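4.2 The pad that kept creeping

I want to spend some time on the fault that cost us most of November, partly because it made our numbers look worse than the planner deserved, and partly because I've since heard the same complaint from two other groups and I'd like to save a third one the trouble.

We ran 105 trials on the Trernberg cell with the Kornance policy loaded. For the first 20 everything looked fine. Then the grasps started to land a little to one side of where the policy asked for them, always the same side, and the log began filling up with slip warnings. My first guess was the policy. I retrained the last layers twice (which I'm a little embarrassed about now) and got nothing for it. My second guess was the hand-eye calibration, so I redid that as well, late in the evening, and the residual came back just as low as before. The arm was going where we told it to go.

What was off was the gripper itself. The textured pad under the housing had worked its way out of line by 2 mm, and the teeth that hang from it had gone along. We found it by moving the arm by hand and feeling for play - not a very scientific method, I know, but it took less time than anything else we tried that month. The fastener holding the pad had backed out under load, a little with each cycle, and because the arm's own joint readings stop at the wrist flange, no number in our log could have told us.

The wrist camera could have helped, and I still kick myself over this one. It has the gripper in view all the time. We crop that part away before the image reaches the policy, on the theory that the robot's own hardware is the one thing that never changes. Figure 6 shows a wrist view before the crop, with the yellow item beneath the gripper.

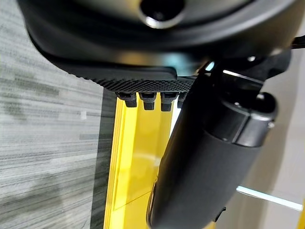 Figure 6. Uncropped wrist camera view. The housing and textured pad take up the top, with the row of four black teeth below the pad; the one on the right is partly hidden by the black cylindrical part.

The partly hidden tooth matters for the fix we ended up with. We wrote a small check, called Ccori in our code, that compares the lower edge of the pad against a stored reference at startup and again between trials. An early version matched all the teeth, and it threw false alarms whenever the rightmost one didn't give a clean outline. Bright yellow behind black parts is easy to segment, a black cylinder in front of them much less so, and we lost a few days tuning thresholds before I gave up and dropped the right end of the row completely. The check got simpler and the false alarms went away.

With the fastener locked down and Ccori running, we repeated the block and logged 100 trials with no slip warnings of this kind. I wouldn't read too much into that. A tighter fastener alone may explain all of it, and we didn't run the check by itself on a loose pad for that long. The Zilmont cell uses a different mount, and we haven't ported the check there yet. The results in Section 5 come from the repeated block only; the earlier trials are kept in the appendix with the slip warnings left in.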